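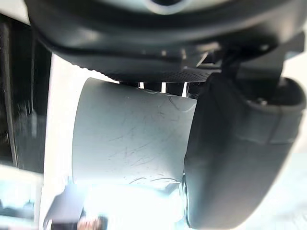 Fine dark scratches on a matte pale grey cylinder, how do I get them off?

Lastach Community Help > Home > Cleaning
Posted by Abla Saab, April 28, 2020
Viewed 1759 times

Hi everyone! I've got a cylinder, pale grey going on white, matte all over, and it's covered in fine dark scratches and scuffs. They run every which way and they're worst across the middle and off to one side. I picked it up second-hand in December and I have no clue what it's made of (the seller didn't know either, bless him). I love the colour and the plain shape and I don't want to paint it unless I absolutely have to.

So far I've tried dish soap and a soft cloth, which did nothing I could see, and I chickened out of using anything stronger. My neighbour swears by toothpaste. Is she right? And how do I tell a real scratch from a mark that's just sitting on top?

Flatedance
17 people found this helpful

Put the toothpaste down! It's a mild abrasive, and on a matte finish you'll end up with a shiny patch that bugs you more than the scratches ever did. Ask me about my bathroom shelf.

Run a fingernail across one of the dark lines. If your nail catches, it's a scratch with grime sitting in it. If it slides right over, there's a good chance it's rubbed off something else, and those are the ones you can usually shift. I'd start with a plain white eraser, the school kind, and go lightly in one direction. Brush the crumbs away, wipe with a damp cloth, have a look in daylight. Next step up is a melamine sponge, wet and well wrung out, with hardly any pressure. Those are abrasive too, so try it somewhere you won't see, like underneath, and let that spot dry completely before you judge the colour.

For the real scratches, an old soft toothbrush with warm soapy water gets some of the dirt out of the line. The line's still there but it's paler and you stop noticing it. I did 10 minutes a night in front of the TV and found it weirdly relaxing.

Warimmont

Just leave it, everything gets scratched. Or paint it. 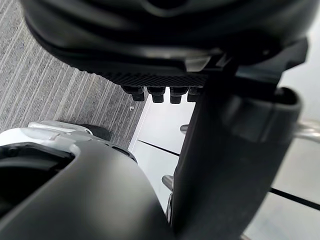 Abla Saab

Can I use rubbing alcohol on the marks the eraser won't lift?

Sayegh

Only after a spot test, seeing as you don't know the material. Put a little on a cotton bud, dab it somewhere hidden and wait a few minutes. If the surface goes tacky or cloudy, or any colour comes off on the bud, rinse it and don't go further. Skip acetone altogether, it can melt some plastics and strip a painted finish. Open a window while you're at it, and keep it well away from the stove.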